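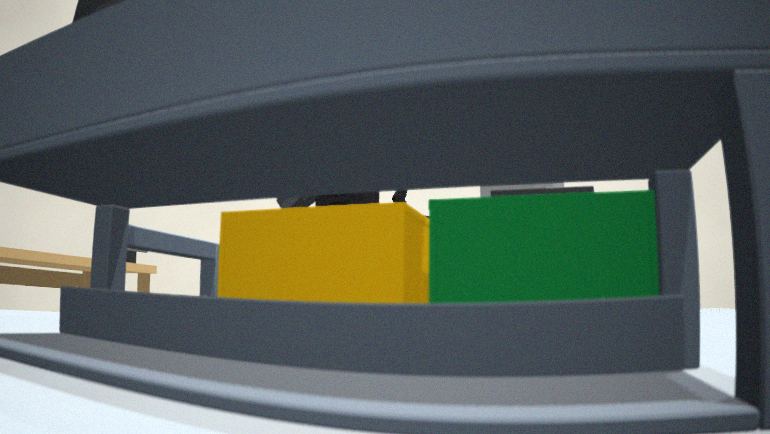 Handout 2: Looking After the Sorting Cell

Welcome back, everyone. Last session we talked through why we build the Wultska cell in simulation before anybody lays a hand on the real arm, and today we get to the part I enjoy most, which is the setting up and the looking after. I know some of you were hoping to go straight to writing motions. We will get there, I promise, but an arm can only be as good as the layout it is working in, so bear with me for one session of housekeeping (bring a drink, it is a longish one).

Opening the cell

Start the Skorno viewer first and load the Wultska layout into it second. If you do it the other way round the layout opens without its saved home position, and you will spend a good while wondering why the arm is reaching for a bin that is somewhere else. When the layout has loaded, press Reset, let everything settle for 30 seconds, and then look. Boxes and bins in a simulator are dropped into place at the start just as they would be on a bench, and they need a moment to come to rest.

Checking the base

Everything the arm knows about where it is comes from its base. Open the base page and compare the numbers with the ones in your Garside setup sheet. If the plate has been moved, even by a hair, put it back before you touch anything else, and please don't be tempted to fix the trouble by nudging the tray! I have seen very clever students move a tray all afternoon to make up for a base that was off, and of course every other pick then went wrong in its turn.

Checking the tray and bins

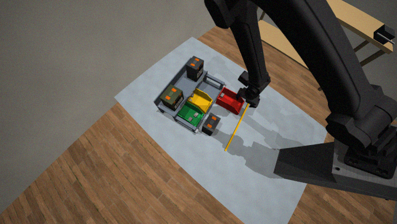 A good layout check goes slowly, from the tray outward, and it covers the things that are beside the tray as well as the things on it. It is so easy to look only at the tray and feel finished. The yellow bin sits on the tray while the red one rests over to its right, on the mat side of things, and with the gripper fingers reaching down over the end of the red bin you want to be quite certain where its walls are before you ask for any sideways move. The same care goes for the dark grey case lying directly on the mat just outside the tray. Write its position down as a mat position, with its own height, and don't copy the height from the case standing up on the deck. If you mix up those two heights, the gripper will either close on air or push down into the case, and the viewer will complain at you in red.

Turn the view as you work, too. From straight overhead a bin can look perfectly clear of a rail when the two are touching, so drop down to a low angle, look along the rail, and then go back up again. I usually do this twice. It feels fussy, and you will be glad of it.

Checking the gripper

Open and close the fingers with the arm well above the bins and watch both fingers travel. If one lags behind, look at the joint limits page before you go hunting through your own program. The force setting should read 41. If it reads 200, someone has left it on the Losonano default, which is meant for a much heavier hand than ours and will squeeze a light case right out of the grip.

When something goes wrong

Save the log before you press Reset, because Reset clears it. Then go back through the checks in the same order as above: base, tray and bins, gripper. Change one thing, run it again, and write down what you changed, even when the change did no good at all.

For next time

Please bring your finished layout sheet with every bin and case filled in, along with one saved log from a run that failed. Any failure will do, large or small. We will open a few of them together in the first half and read through them line by line.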